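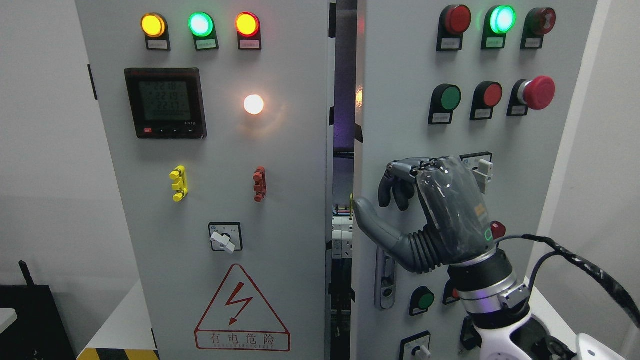
Hertta Manninen put it to the council in April that a building which is closed ought to cost next to nothing to run, and she asked why ours did not. The question was a fair one, and it is the reason this item is on the programme.

Reading time: 4 minutes

Speaker notes: Out-of-hours electricity use in public buildings
Cavholm Property Service, annual meeting of building managers

Opening. Welcome colleagues from the schools, the libraries and the sports halls. Thank the Ludance Centre for the use of the room. Explain that questions will be taken at the end, and that the tables are in the printed pack.

The subject of this talk is the electricity our buildings use when the public is not in them. For many years the Service looked only at the yearly total for each site. The total tells us what to pay. It does not tell us when the power was used, and a library with long opening hours can look wasteful beside a hall that stands dark most of the week with its water heaters on.

Last year we began to read consumption by the hour at the larger sites. The first full set of results came from the Ludance Centre. Over the year the building was open for 1,368 hours. The load in the hours after closing was far higher than its managers had expected, and it hardly changed from winter to summer.

Pause here. Refer to the first table in the pack. 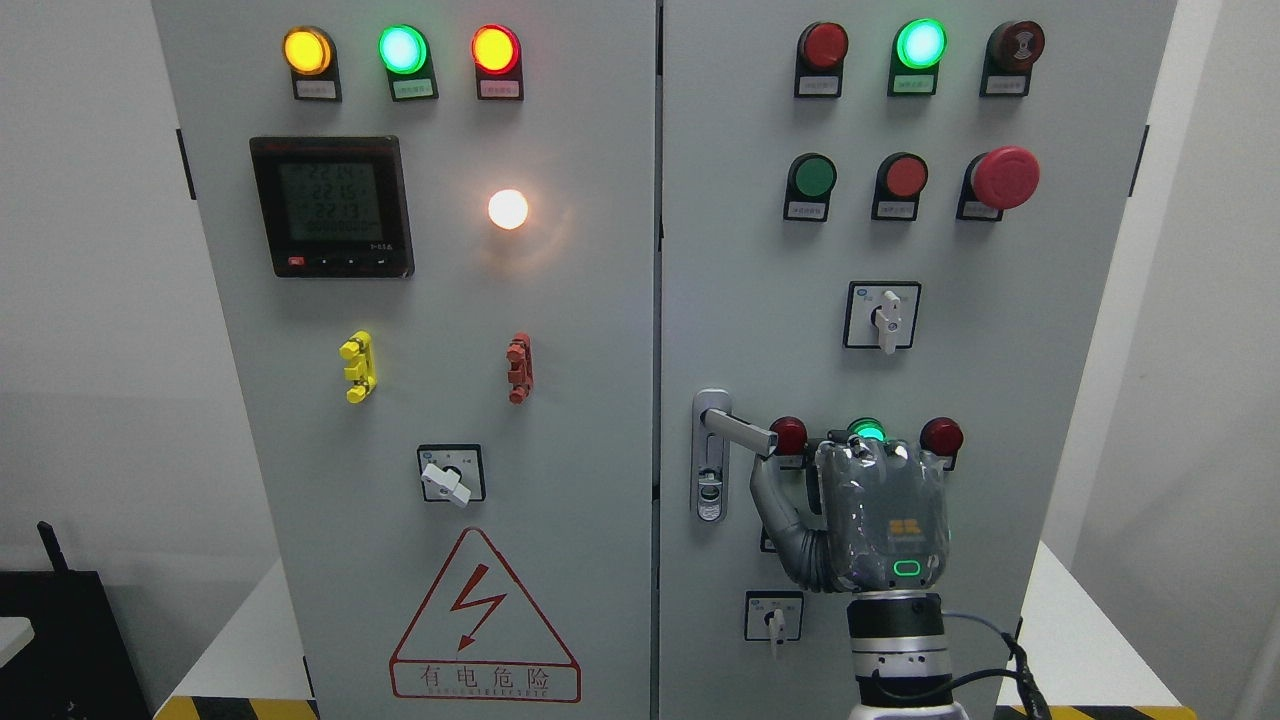 Close an hour earlier and the problem is solved, one reply to our spring survey said, and several others agreed with it. The Service has looked at this with care. At Ludance the closing hour makes little difference to the night load, as the equipment concerned runs whether the doors are open or shut. Shorter hours would take something away from the public and leave most of the bill where it is.

The equipment falls under a few plain headings. Ventilation is the largest. Many air handling units were set by the contractor at handover and have kept the same timetable ever since, although the use of the rooms has changed. Hot water comes next, in particular where showers are kept ready for clubs that no longer meet. Then there are drinks machines, display screens and outside lighting on old timers. Managers should note that the clocks on these timers are often wrong after a power cut.

Mention the Maeng library. Staff there found that the basement store was being heated through the night for a collection that had moved to another branch. The setting was changed the same afternoon.
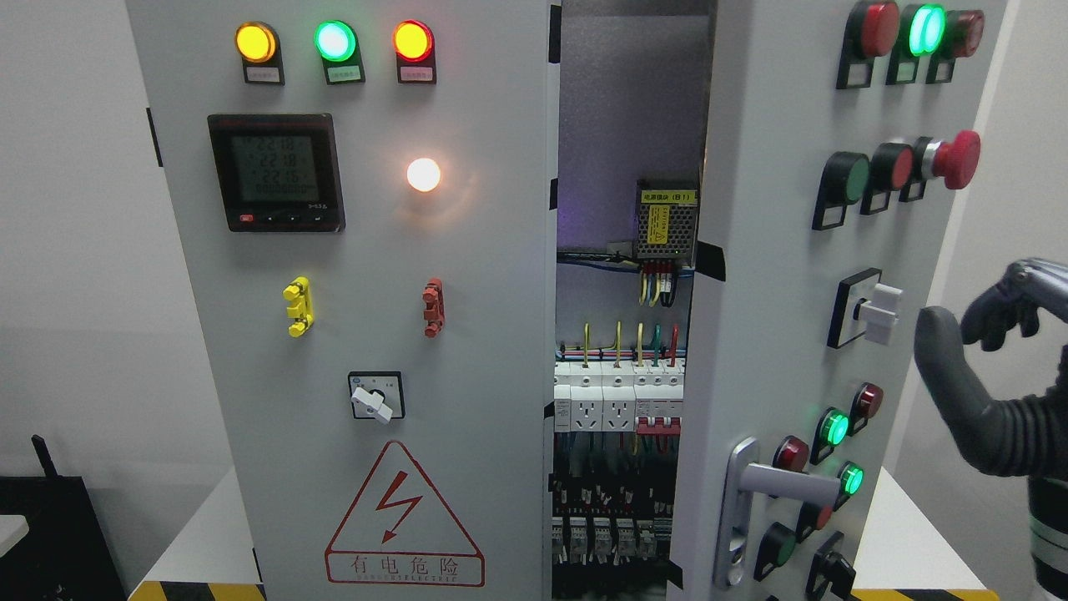
A walk round the building after closing remains the best first step, and it should be done by two people, one of whom knows the plant. Take the site drawing and a pencil. Write down what is running and ask of each item who would miss it. Do not switch anything off on the first visit. Where a cabinet has a meter in the door, like this one with its three figures one above the other and a row of buttons beneath, copy the display in full, with the time beside it. Copy the wording on the label plates as well, even where it is small. Cabinets are to be opened by qualified staff only, and this rule has no exceptions.

The second step is to compare the notes with the hourly record. Some colleagues have found this harder than the walk. The Service can help, and a form is provided in the pack. It asks for the name of the item, its place, its present timetable and the timetable that the users need. Please do not leave the last column blank – it is the one we act upon.

A word on cost. The small grant scheme will pay up to 600 euros per site for new timers and sensors. Applications must be signed by the building manager. Larger works go through the usual capital round and will be judged against other repairs, including roofs.
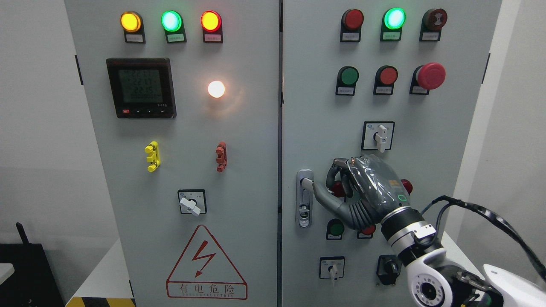

Photo: Cavholm Property Service, technical section

Responsibilities. The building manager owns the timetable. The technical section makes the changes and keeps a record of them. Tenants, such as the Protine kitchen at Ludance, must be told in writing before any setting that touches their rooms is altered. Food stores and medical fridges are outside the scheme altogether.

If time allows, speak about holidays. The long summer closure is the easiest period in which to make a saving, and it is also when fewest staff are present to make it. Managers are asked to send in their closure plan before the leave list is fixed.

Close. Remind the meeting that forms should be returned to the technical section by post or handed in at the desk. Invite questions. If asked about solar panels, say that a separate paper is being prepared.

Contact: Cavholm Property Service, Technical Section | © Cavholm Property Service | Back to top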